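Print this page | E-mail this page
3 shares | 0 comments

Vendwood Reading Rooms: Progress Report to the Bensaid Fund
11 August 2025
Prepared by Mélanie Carrier

Dear members of the Fund,

With this report I inform you about the work done with the second part of your grant. The first part was already described in the spring, so I do not repeat it.

The reading room in Plorkon is open since the beginning of the summer, for now on four afternoons in the week. We lend books, we help with letters and forms, and on one evening we hold the reading circle for adults who learned to read late. At the end of July we had 218 registered readers. Our plan said 200 for the end of the year, so we are ahead, but I must add that many persons register and then do not borrow. We will look at the loans more closely in the autumn.

The collection has now 2000 titles. A large part came as a gift from the school in Stillovness when it closed its library. These books were in good condition, but the catalog cards were written in three different systems, and it took much longer than we expected to bring them into one. The work is finished except for the atlases and the music books, which stand in boxes in the back corridor. The shelves for them are ordered and partly paid. 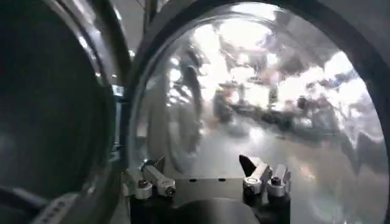
Shaimaa Alaoui wrote to us after the June meeting that the opening hours are still wrong for people who work in shifts, and that her neighbors would come on Saturday morning if the door was open. She also asked for more books in large print, and not only novels. We have discussed both points. Large print is now a separate line in the buying list, with cookbooks, local history and health books. Saturday opening is harder — it needs one more paid person for the morning, and the present budget does not have this.

The reading circle has 6 steady members. This is a small number, and in the application we hoped for twelve. I do not want to hide it. The members come every week and two of them have started to read aloud to the others, but new persons are shy to join a group that already knows each other. From September we will try a second circle, at a different hour, only for beginners.

About the money: we have spent 90 percent of the amount for books and very little of the amount for training. The course for staff was moved from May to October when the teacher became ill. We ask for your permission to keep this sum until the course is held. The rent and the heating are paid as planned. The repair of the roof over the entrance cost more than the offer said, and the difference was covered from our own reserve.

Before the next report we want to finish the atlases and the music books, start the beginner circle, and send you a calculation for the Saturday hours. If the Fund wishes to visit us, the best day is Thursday, when both the lending desk and the form help are open.

With kind regards,
Mélanie Carrier

Print this page | E-mail this page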